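Where Do the Socks Go? A Study of Small Soft Things in a Shared Home

Project report by Morena Valentini and Yến Giáp
Household Design Studio, second year

Why we picked this

Everybody in our studio section wanted to redesign the kitchen. We wanted the sock drawer! More exactly, we wanted the stuff that never makes it to the sock drawer: gloves, odd socks, scraps of fleece, balls of wool, the plastic bag that something came in and that somebody thought was worth saving. Our instructor, Aurelio Escobar, asked us to choose a storage problem small enough to fit on a bed and work on it for one term. We took him at his word and did nearly all of our sorting on a blanket.

Our question was simple. If you have one open box for all the small soft things in a home, what makes people put things back in it? We had both lived with boxes like that in our families, and both of them turned into a place where things went to disappear. We wanted to know if it had to be that way.

How we set it up

We built our collection from donations. Classmates gave us 64 items, and we threw nothing out, even the things that clearly weren't clothing. Poul Arnardóttir lent us her bedroom floor and later her bed, plus the yellow blanket that became our work surface. A plain blanket might have been more scientific, but this one was soft and nothing rolled off it. Small round things stay where you put them on plush, and we were dealing with a lot of small round things.

Each session had two halves. First the sorter took things out of the box and made groups on the blanket in any way that felt natural. Then everything went back in. We didn't tell people what the groups should be, and we tried very hard not to make faces while they decided.

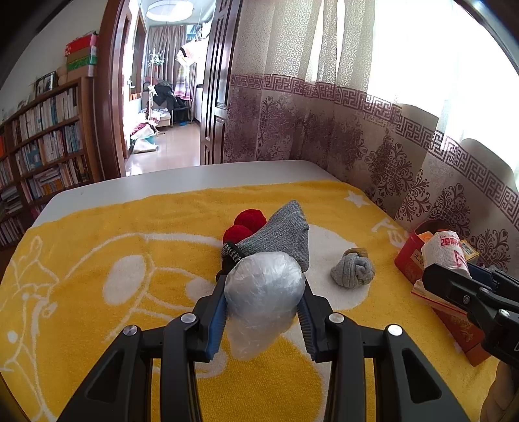
We wrote down the groups in the sorter's own words, and this turned out to be our favorite part of the whole project. We had expected "socks," "gloves," and "other." We got "winter," "things with a partner," "things that lost their partner," "squishy," and one pile that Cúc Đỗ named "I would be sad if this got thrown away." She was completely consistent about it, too. When we ran her session again in December she put nearly the same things in that pile.

We also learned that rolling matters a lot. A pair of socks rolled into a bundle counts as one thing in people's heads, and they pick it up and place it as one thing. Loose socks get scooped up with whatever is next to them. One sorter rolled every pair before doing anything else, and her piles were the easiest to read from across the room.

What happened at the box

We compared two ways of refilling. In the first, people put things back however they liked. In the second, we gave them a rule we called the Lã method (Yến's name for it, from a word for plain water, since it is the plainest rule we could think of): flat things stand along the walls, round things go in the middle, and wrappings go in last or not at all.

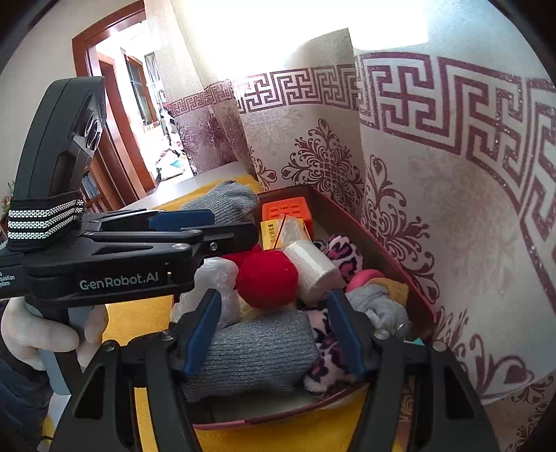 Free refilling was fast, and people enjoyed it more. The trouble came when we asked them to find something afterward. Color did most of the work then. In a loose pile, a round red knit ball in the center catches your eye right away, while a gray knit glove draped over one side and a folded gray sock near the front are much easier to pass over, and leopard print pulls your attention whether you want it to or not. Yến timed the searches and I stood by with the notebook, and we both started rooting for the gray things.

Over the whole term we ran 100 searches. With the Lã rule, 59 of them ended with the right item on the first reach. We don't want to make too big a claim from that, because people also got to know the items as the weeks went on, and we didn't have enough sorters to keep a fresh group for every session. If we did it over, we would recruit twice as many people and swap half of the items partway through.

The plastic problem

We need a section just for plastic. Crumpled bags are sneaky! They weigh almost nothing, they take up a surprising amount of room, and people kept them far more often than they threw them away. Cúc said she kept them because they might be "for" something. Aurelio suggested that we ask each sorter what the bag was for, and the answers were wonderful and mostly contradictory. After that we gave plastic its own envelope taped to the outside of the box, and the inside got calmer immediately.

Our design

The final proposal is called Matholm. It is still one open box with no lid, since everybody we talked to said a lid would mean things piling up on top of it. We added a low cloth divider along each long wall for flat items and left the middle open. The outside pocket holds bags and wrappings. We sewed the dividers from an old pillowcase, and the second version is much straighter than the first (Poul taught us to pin before sewing, which we should have known).

Our materials budget was 600 cents and we stayed under it, mainly thanks to the pillowcase. The thread was the most expensive part.

What we'd still like to try

We want to test Matholm in a home with small kids, where the box would be emptied onto the floor every day. We'd also like to try it with a light-colored liner to see if dark socks get easier to find at the bottom. Poul has asked to keep the prototype until spring, and we've agreed on the condition that she writes down every time something goes missing. She has filled a page and a half so far, and most of it is gloves.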